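How Does a Pilot Know Which Way Is Down the Runway?

Shared 468 times · 20 comments

You have probably heard a grown-up say that modern planes "land themselves." Should you believe it? I wouldn't, at least until you have asked a few questions.

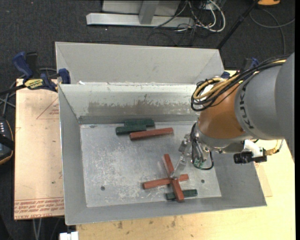 Let's start with the problem. A plane is coming down through thick cloud. The pilots look out of the window and see gray. Somewhere ahead is a strip of pavement, and they need to reach the near end of it, lined up with the middle, at the right height. If they are a little too far left, they miss it. If they are a little too low, they hit something else first.

So how do they do it?

One answer is called the instrument landing system, or ILS. It has been used for a very long time. People sometimes talk about it as if it were a magic rope that pulls the plane down. There is no rope, and nothing gets pulled. It is a set of radio signals, and all they do is tell the plane where it is compared with where it ought to be. Somebody, or something, still has to steer.

Two beams side by side

At the far end of the runway stands a row of antennas called the localizer. It sends out two radio patterns that point back toward the arriving plane. One is stronger on the left and the other is stronger on the right. Right along the middle, they match.

The two patterns carry different tones, a bit like two hums. A receiver in the plane compares them. If one hum is stronger, the plane is off to that side, and a needle on the instrument moves to show which way to turn. If the hums are equal, the needle sits in the center.

You may read that the pilot "follows the beam." It sounds like a flashlight beam, with bright in the middle and dark at the edges. That picture is wrong. The middle is simply the place where two signals balance, and there is nothing to see there at all.

Two more beams, one above the other

The second part is called the glide slope. Its antenna stands beside the runway, near the end where planes touch down. It does the same trick turned on its side, with one pattern stronger above and the other stronger below. Where they balance, you get a gentle slope leading down to the runway. At most airports the slope is about three degrees. Hold a ruler flat on a table and lift one end just a tiny bit. It hardly looks like a slope, does it? From the cockpit it feels steep enough.

Can the signals be wrong?

Yes. This is the part that gets left out of a lot of books for kids, and I think that is a pity.

Radio waves bounce. If a large truck or another airplane is parked in the wrong place, the signal can bounce off it and arrive a bit bent. The needle may then wobble. That's why airports keep certain patches of ground clear when the weather is bad, and why planes waiting to take off may have to stop farther back than usual.

There is also such a thing as a false glide slope. Because of the way the antenna makes its pattern, there can be other places, higher and steeper than the real one, where the signals seem to balance. A plane that comes in too high could pick up one of those by mistake. Pilots are taught to join the real slope from below and to check their height at a known distance from the runway. If the number doesn't fit, they don't trust the needle.

I asked Rhona Tennant, who looks after the landing aids at Bokasville, how she knows her equipment is telling the truth. "I don't take its word for it," she said. A monitor near the antennas listens to the signal all the time. If the signal drifts too far, the system switches over to a spare transmitter or shuts itself off. Planes with special gear also fly along the path to measure it from the air. She was fixing a heater in the equipment hut when we spoke in July, so she was getting ready for winter early.

So do planes land themselves?

Some can, sometimes. You need the right plane, an airport with the right equipment, and a crew trained to do it, and the wind can't be too strong. Even then, the pilots set it up and watch it the whole way down. Most landings are still done by hand.

At many airports there is a height at which the pilots must look up and find the runway or its lights. If they can't see them, they have to climb away and try again, or go somewhere else. This is called a missed approach or a go-around. It is loud and it can be a surprise if you are sitting in the back, but it is an ordinary thing to do.

What about satellites?

Satellites can guide a plane to a runway too, and at lots of small airports that is the only guidance there is. You may hear that this makes the ILS useless. Maybe one day. Satellite signals are very weak by the time they get to the ground, and they can be blocked or jammed. Many airports keep both.

Something to try

You need two friends and a big room — or a yard without a pond. Ask one friend to stand in the left corner and hum a low note. The other stands in the right corner and hums a high one. Close your eyes and walk slowly toward them, trying to keep both hums equally loud. Have a grown-up walk next to you.

Now ask one of your friends to hum more quietly without telling you. Where do you end up? And how would you have known something was wrong?

4 shares today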